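Section 4: Preparing the Reading Room Tables

Issued 2020-01-27. This section replaces the April edition and applies to all rooms fitted with Molefe tables and chairs.

4.1 General

The Reading Room is provided for private study, quiet reading and laptop work. Tables are to be set before the room opens and reset at the changeover between sessions. The person on duty is responsible for the condition of every table until the room has been handed over.

Cloths, coasters and the table register are kept in the Hiruva cabinet beside the entrance. The cabinet key is held at the main desk and must be signed for.

4.2 Setting a table

1. Remove all items from the table top and place them on the trolley. Personal belongings are to be dealt with under 4.5.

2. Wipe the surface with a damp Firkska cloth, following the direction of the grain. Do not spray cleaning fluid directly on to the wood.

3. Dry the surface with a second cloth and leave it uncovered for 2 minutes.

4. Check each chair for loose joints. A chair that rocks must be withdrawn and labelled.

5. Return the chairs to the table. Backrests should face outwards and the gangway must remain clear.

6. Set out books and plants as described in 4.3.

CAUTION: Tables must not be dragged. The maximum permitted load on a long table is 49 kg, including books and equipment.

4.3 Books, plants and drinks

Books left out for general use are to be stacked flat, with the largest at the bottom wherever possible. Plants should be returned to the same table after watering.
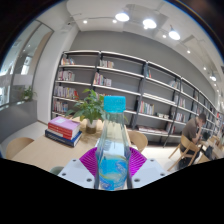

Drinks are permitted in the Reading Room only in bottles or cups that can be fully closed. The cap must be replaced whenever the drink is not in use, and the bottle must be kept upright. A clear plastic bottle with a screw cap, such as the one with the turquoise cap, is of an acceptable type. Readers should keep drinks well away from stacked books, and on no account should a bottle be stood on top of them. A plant in a small pot may share a table with books provided that its leaves do not rest on the covers and the outside of the pot is dry. Where a table is wanted for laptop work, the plant should be moved to a neighbouring table before the reader sits down.

NOTE: Glass bottles and open mugs are to be left on the shelf outside the room. Readers who have not seen the notice should be told of this politely and given time to finish their drink.

4.4 Spillages

1. Ask the reader to lift any books and electrical items clear of the liquid.

2. If a mains lead is wet, switch off the supply at the wall before touching it.

3. Blot the table with a dry cloth, working from the outer edge of the spill towards the centre.

4. Stand damp books upright with the pages slightly open. Do not place them on a radiator.

5. Enter the table number and the time in the register.

Marks that remain after drying may be treated with Brarker table wax, stock number 696. Wax must be applied only when the room is closed.

CAUTION: Wax and polish must not be used on chair seats.

4.5 Occupied tables

Readers who are resting or working quietly are not to be disturbed for routine wiping. Clean the unoccupied tables first and return later. Bags should be kept beneath the table or on an empty chair, and must not be moved without the owner's consent.

Items found after closing are to be labelled with the table number and taken to the main desk. Requests for replacement furniture should be made on Form 800.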